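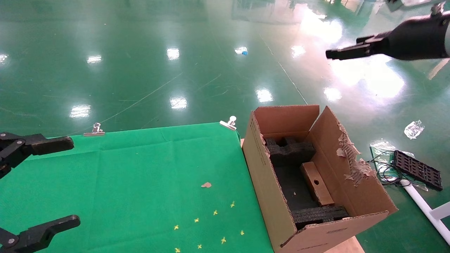 Bright green cloth, yellow stars and two metal binder clips.

On Loan for the Day

How the Wikham linen store came to lay the tables of a whole district

The public linen store in Wikham occupies the ground floor of the former corn exchange, between the library and the bus station. It holds some 2,650 cloths, together with napkins, runners, chair ties and a smaller stock of paper and felt decorations, all of which may be borrowed by any resident of the district for a wedding, a funeral tea, a school fair or a supper at home. Borrowers pay for the washing and nothing else.

Arrangements of this kind were once common. Many towns kept a supply of table linen for civic dinners, and it was usual for chapels, schools and working men's clubs to ask for the use of it. A large cloth was an expensive item, and a household that owned one good cloth was unlikely to own two. When a family needed to seat thirty people after a christening, the linen had to come from somewhere, and in Wikham it came from a cupboard in the town hall, for which the mayor's housekeeper held the key.

The lending books from that period have been kept. They record the name of the borrower, the size of the cloth, the purpose of the loan and the condition of the cloth when it came back. The entries on condition are brief: gravy, wax, one scorch, returned with thanks. A long banqueting cloth appears in the books so often, and under so many family names, that it may fairly be said to have attended more weddings than any clergyman in the district. It was finally cut up for napkins, several of which remain in use.

Lending declined as cheaper fabrics reached the shops, and declined again with the arrival of disposable paper covers on a roll. The town hall cupboard was closed and its contents were boxed. The boxes were moved twice, and the second move brought them to the corn exchange, where Malou Skov found them when she was appointed to manage the building.

"I was looking for the fuse board," Ms Skov recalls. "I opened a door and there were tea chests up to the ceiling, all labelled by hand. The first one I opened held damask, folded with tissue, and it had come through remarkably well. The second had not been so lucky with the moths."

Ms Skov had trained in textile conservation before moving into the management of public buildings, and she recognised that the better pieces deserved care. She also took the view that most of the stock had been bought to be used. The oldest damask is now kept apart and is shown to visitors by appointment on a Wednesday. Everything else was washed, mended where it could be mended, and returned to the shelves for loan.

The present stock is a mixture. Old white linen accounts for less than half of it. The remainder consists of coloured cottons and polyester blends bought in recent years, for the plain reason that borrowers asked for them. Green and yellow are requested heavily in spring, dark red in winter. White remains the first choice for funerals, although Ms Skov notes that families now ask more often for the favourite colour of the person who has died, and that the store tries hard to meet such requests at short notice.

There are 5 standard sizes, and the choice of size causes more difficulty than any other part of the process. People seldom know the measurements of their own tables. They know how many it seats, or that it belonged to an aunt, or that it is the folding kind. Staff have therefore learnt to ask a series of practical questions by telephone, and they keep at the counter a set of card templates which can be taken home and laid on the table top. A cloth should hang to a little above the lap of a seated guest. At a buffet, where nobody is seated, it may reach the floor and hide the crates beneath.

Fixing is the second matter on which advice is sought. In a village hall with the doors open, or in a garden, a light cloth will lift at the first breeze. The store lends tablecloth weights, which hang from the hem, and spring clamps for trestles. It has no objection to stationery clips, which grip well on a thin table edge and can be found in any school office. Pins and adhesive tape are discouraged. Pins leave holes that spread in the wash, and the residue from tape is, in the words of the borrowers' leaflet, "a lasting sorrow to the laundry".

The laundry in question is Osagie, a family firm with premises on the Dristcombe road, which had for many years washed for hotels and nursing homes. Its contract with the store covers collection, washing, pressing and folding. The folding is done to a fixed pattern, so that each cloth can be opened along the table by one person without touching the floor. Borrowers are asked to return cloths shaken out but unwashed. Well-meant attempts to treat stains at home, particularly with hot water or with salt, are responsible for a good part of the damage that the laundry is later asked to put right.

Red wine is less feared than is generally supposed. The difficult substances are candle wax in dark colours, turmeric, lily pollen and the ink from certain paper napkins. Glitter is in a class of its own. The store accepts that it cannot be kept away from children's parties, but asks that felt or card shapes be used in preference, and keeps jars of these at the counter for anyone who would like them. Stars are popular at all seasons. Leaves and hearts are lent as well, and a set of small card fish, cut for a retirement dinner at the angling club, has been out on loan almost continuously ever since.

The effect on local trade was a concern at the outset. The owners of two hire firms wrote to the district to object, and a public meeting was held in May to hear from them. It was agreed that the store would not lend crockery, glassware or furniture, and would not supply commercial events. Delico, the largest caterer in the area, had been expected to oppose the scheme and in the event supported it. The firm's customers now often borrow their own cloths and spend what they have saved on the food.

Ngozi Yusuf, who plans events for Delico, believes that the change has been felt most at smaller gatherings. "A couple with a large budget will always have had linen," she says. "The difference is with the lunch for twenty, or the party in the room above a shop. People used to tell me that they would leave the tables bare because it was only family. I do not hear that so much now."

Her own advice to clients is restrained. One strong colour on the table is generally enough, and decoration should be kept low so that guests may see one another. Small items scattered on the cloth are best placed after the serving dishes, in the gaps that remain, and never where a plate is to stand. She recommends that a single table be laid in full on the evening before, looked at for a few minutes, and then simplified.

The store has been less successful in the villages. Dristcombe, at the far end of the district, has a poor bus service, and a parcel of six large cloths is a heavy thing to carry. There are now 4 collection points outside Wikham, in a post office, a surgery and two primary schools, and orders are sent out with the library van. Loans to Dristcombe have risen as a result, although the timetable still obliges borrowers there to plan well ahead, and funerals do not allow for that. Ms Skov has asked the district for a second weekly run. The request is under consideration.

Money is a further difficulty. The washing charge covers the laundry and part of the wages at the counter, and the rest is found by the district from year to year. Mending is the largest single pressure. A table at the back of the store is set aside for it, and a sewing class from the adult education centre now takes a share of the work, beginning with hems and progressing to darns. The class has its own shelf for cloths beyond repair, from which members may take what they like. A good number of aprons in the town can be traced to that shelf, and so can the curtains of the staff kitchen.

The lending books have been revived in their old form. Loans are entered on a computer, as they must be, but a bound register also lies open on the counter, and borrowers are invited to write in it when they bring their cloths back. Most give the occasion and the date. Some add the number of guests, or what was eaten. One page from last winter records a 100th birthday, held in the sheltered housing behind the station, for which the family had borrowed a cloth cut from the same bolt as the one used at the guest of honour's wedding. The column for condition reads: gravy, returned with thanks.

The linen store is open to residents of the district during library hours. Proof of address is required for a first loan, and orders for more than ten cloths should be placed a fortnight in advance.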